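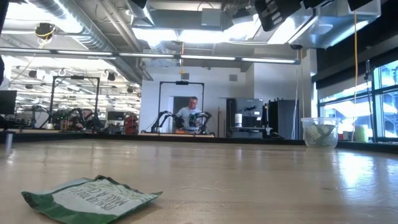 How much of a robot demonstration at an open day is live, and how much is played back from a recording?

I'm going to the Tarano open day in July with people from work. We are a small packing operation and are looking at two-arm stations for sorting light, flexible items. Last year I went to a similar event at another firm and could not tell whether the arms were reacting to the objects or repeating a stored path. I asked, and the person on the stand said "it's autonomous" and moved on. I would like to come away with something I can put in a report. Is there a reliable way to find out from the visitor side, without access to the software?

Also, is it normal to be allowed to move the objects yourself? The invitation only says "hands-on session from 10 a.m."

palletrow63

It depends on the station, and at most open days you will see three different things under the same word. One is a replayed trajectory: the arm goes through stored joint positions and does not care what is on the surface. Another is remote operation, where a person drives the arms through a second set of arms, a handheld controller or a screen. The third is a policy or planner running on camera input. All three are legitimate things to show. The problem is that the sign on the station often doesn't say which one it is.

Tests you can do from the visitor side:

Ask for the object to be moved a hand's width between two attempts. A replay will close on the old position. Moving it by a finger's width is not enough, as a wide gripper will cover the error.

Ask for the object to be rotated as well as moved. Some setups find the position of the item but use a fixed wrist angle. This matters to you if your items are long and thin.

Watch a failed grasp. In a replay the arm carries nothing to the drop point and opens. A system with feedback may stop, back off or try again. One carry of nothing proves little, though, as plenty of camera-driven systems don't check the grip either.

Look for the operator. If there is one, ask what he or she is controlling at that moment. Operators usually answer this more exactly than the people on the reception desk.

Ask for the number of attempts and the number of successes on the task as shown, and over what period. At the Conero day I was given 1000 attempts with 63 failures, and they could break the failures down by cause. That is a usable figure. "Very high" isn't.

On flexible items: film and foil packaging is harder than boxes for two reasons. The shape changes each time it is put down, and glossy film reflects overhead light and windows, which upsets depth cameras in particular. Ask whether the cell has been run at a different time of day from the one you are seeing. I would also bring a few of your own items in a bag and ask whether they will try one. Expect a refusal for anything with food in it. An empty wrapper is usually accepted.

On moving the objects yourself: ask each time. The normal arrangement is that the operator pauses the arms, you place the item, you step back, and the operator resumes. Don't reach in because the arms look idle. An arm that is standing still may be waiting on a camera trigger.

grubscrew_ohio

Went to Tarano last time. Parking is bad, use the lot behind the Fulov building. The hands-on part was six people per group and you got a few minutes each, so go early. They let us put stuff on the table. Coffee was OK.

Didn't ask about live vs recorded so can't help there.

benchtop_dl

Agree with most of the long reply, with a correction and an addition.

The correction concerns the hand's width test. It will identify a plain replay. It will not separate remote operation from a learned policy, as both follow the object. To separate those, ask for the operator to let go of the controls and stand where you can see both hands, and then have a second person move the object. If the arms continue to work, the operator is not driving them. With some systems the operator supervises and steps in on a failure. In that case ask for the intervention rate separately from the success rate. I have seen a success rate quoted with the interventions counted as successes.

The addition concerns speed. Videos on a side screen are often sped up and the live station is not. Time a full cycle yourself, from the start of one pick to the start of the next, and take at least ten. A stopwatch on a phone is good enough. For a packing line the slowest cycle is of more use than the mean. At a Najafi demonstration I timed the cell against the sheet they handed out, and the sheet had been written for rigid parts only. The count on it was 1753 picks and not one of them was film.

If they use two arms, find out whether the second arm does anything for your task. For single light items it is often holding still. You pay for it either way, and it adds to the floor space.

For the report I would use one line per station: task, item type, mode (replay, remote, camera-driven), attempts watched, failures watched, slowest cycle, and who told you. Mark what you saw separately from what you were told. Fill it in before lunch, as the stations are hard to tell apart afterward.

crossfeed_tm

Thanks, that covers it. I will bring a bag of our empty pouches and a printed sheet with those columns. One follow-up on the controls test: at the event last year the operator used a pedal, which I would not have noticed if I had only watched the hands. I'll ask about feet too.

palletrow63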